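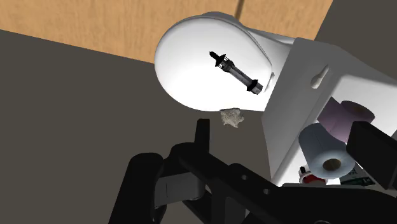 Washroom robot: lease or buy? Budget due in August

Posted by Carla Hijazi, 24 March 2024

We use cookies to keep you logged in and to remember your settings. Accept | Manage

carla_h wrote:
I look after cleaning for an office site in Narnville. We have been asked to put a figure in next year's budget for one arm on a wheeled base, to restock toilet rolls and pick up litter in the washrooms. Clinisell have quoted 3000 a month on a lease, with servicing. Grondville would rather sell us the unit outright and charge for call-outs. Has anyone here done either? I have no feel for what the extras come to.

eino.k wrote:
Lease. We bought ours and the gripper pads were not covered. We paid 432 for a set and were on our second set before the year was out. Ask both firms for the price of pads, fingers and batteries in writing before you compare anything.

pirjo_l wrote:
I don't agree with Eino. Over a long enough term the lease costs more than the machine, and you hand it back at the end. Buy it, and keep a separate line for parts. Pads are cheap next to a lease.

eino.k wrote:
They are cheap if you have someone on site who can fit them. We didn't, so every set was a call-out as well.

yolanda_v wrote:
Before either, ask for a trial in simulation using your own room sizes. Juntunen did this for us and took the fee off the final price. It showed that the arm could reach the rolls but the base could not turn between the basin and the door. We would have bought the wrong base.

Also ask what it does with things that shouldn't be there. Ours was fine with rolls and hopeless with a wet paper towel.

carla_h wrote:
Thanks. Did they test small odd items as well, or only the rolls?

yolanda_v wrote:
Only the rolls at first. We had to send a list. Put in soft scraps, anything made of glass, and small boxes. Ask for 100 runs of each and get the failures listed too. The first report we had left them out.

onni_l wrote:
I'd ask whether you need one at all. A bigger dispenser holds more rolls and needs no servicing. We priced up a robot, bought dispensers and dropped the idea.

pirjo_l wrote:
That doesn't pick up litter, though.

onni_l wrote:
No, but the cleaner is in there anyway to do the floor.

carla_h wrote:
Fair point, I will put dispensers in as a third option. I've written to Grondville for the parts list and will ask Clinisell if the lease has a break clause.

eino.k wrote:
Ours had a 2 month notice period. Check that as well.

Recent topics
Battery life on older floor scrubbers
Who pays for damage to doors and frames?
Spare gripper pads, where to order
Lift access for wheeled bases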